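Visit to the Flastadside Carving Workshops

Members of the Gredier Society spent Monday at the Flastadside workshops, where Josefina Echeverría and her pupils carve figures in lime and pear wood. The group was received at the Lomirden gate and taken first to the drying loft, which holds over 3000 boards. Lime is kept there for seven years before it is cut.

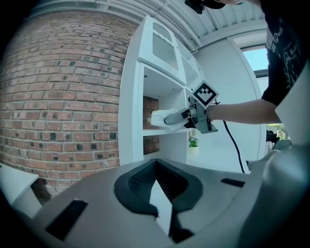
Brickwork at Flastadside.

In the main hall, Ms. Echeverría showed the roughing out of a seated figure and spoke on the choice of gouges – she owns 70 and uses very few. Members then viewed the Van Wyk collection of church carvings, on loan until January. Several pieces still bear traces of their first paint.

The Society thanks its hosts for their welcome. Places on the next visit are limited to 60, and members should apply to the office in writing.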